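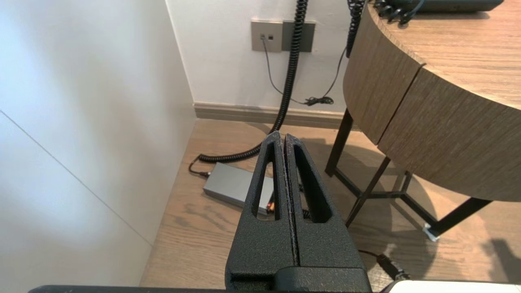
Wrist view, fingers closed, with the wall plate and cords next to the round table.

Date: Aug 12, 2025
Subject: Re: Drorkel finger kit, worth the money?

Hi all,

Somebody asked last week:

> Has anyone on the list lived with the Drorkel finger kit for more
> than a weekend? I have a Stinard arm on a rolling base and I'm after
> something that can do furnished rooms (opening drawers, picking up
> chargers, that sort of thing). The stock fingers that came with the
> Stinard are too fat to get behind anything. The Drorkel page says
> up to 200 hours before the fingers need swapping, and I'd love to
> hear from a person on that and not a web page. Also, is the wrist
> camera any good, or should I put my own on?

I've had the kit since November and I like it a lot, so take this with whatever salt you need! I'm running it on a Stinard too, the older one with the short forearm, and right now the whole thing is set up in a furnished bedroom where I've been trying it on ordinary household stuff.

First, the fingers. They're black, they have a rough speckled finish, and there's a long cutout up near the tip of each one. I thought the cutouts were just there to save weight, but they're my favorite part of the whole kit. The camera looks right down the fingers, so you get a little window to the floor or whatever else you're reaching for, even with the gripper shut. On the old fingers I was always guessing for that last bit. With these I can line up on a power adapter lying on the floor and still see part of it through the slot.

Wear is the thing you asked about and I don't have a perfect answer (I never kept a proper log, sorry). What I can tell you is that the inner edges go first, where the two fingers meet. Mine have shiny patches there now and some silvery flecks. It hasn't bothered my grip yet, but I do a lot of empty open-and-close cycles when I'm fiddling with settings, so I'm probably harder on them than you'll be. The kit comes with 2 spare pairs and I haven't opened either bag. 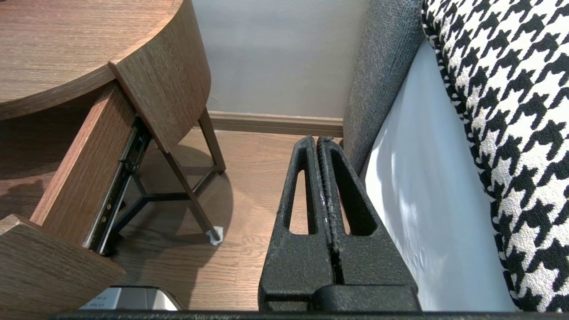
Drawers are where I've spent most of my time. The nightstand in this room has a round top and a curved apron, and that curve gave me fits, because my approach path was written for a flat-front dresser at the Pirkbridge workshop. If you come in square to where a flat front would be, you end up pushing on one side. I ended up teaching it 4 separate approach points and letting the Drorkel software blend between them, and I'm pretty happy with how that feels. Go slow on the pull, whatever you do. The default speed is silly for furniture.

The other thing to watch with an open drawer is the slide underneath. It's metal, it sticks out along with the drawer, and the planner has no idea it's there unless you tell it. I keep a keep-out box around the whole side of the drawer and another one around the table legs. Bed edges and cushions I leave a bit looser.

Cords, though. Coiled phone cords are a pain! They hang down over the table edge, they run across the floor, they cross in front of each other, and the software wants to treat every one as a straight line. I've tried the Mancuso add-on for this and it's better on plain straight cable, but on coils I still drive by hand. I wouldn't pay extra for it unless straight cable is most of what you do.

As for the camera, keep the one in the kit to start with. The view is wide enough that you see both fingers and a good slice of the room. It does give up a strip along the bottom to the wrist housing, and small print on labels is hopeless at an angle, so if you need to read things, plan on a second camera somewhere else.

Setup took me 7 evenings, and most of that was me refusing to read the calibration page. Do the calibration page first. Also check which mounting block you're ordering, there's a different one for the long forearm and the order form doesn't make it very clear.

If you want my drawer approach file, write me off list and I'll send it over. It'll need adjusting for your base height, but it beats starting from nothing.

Cheers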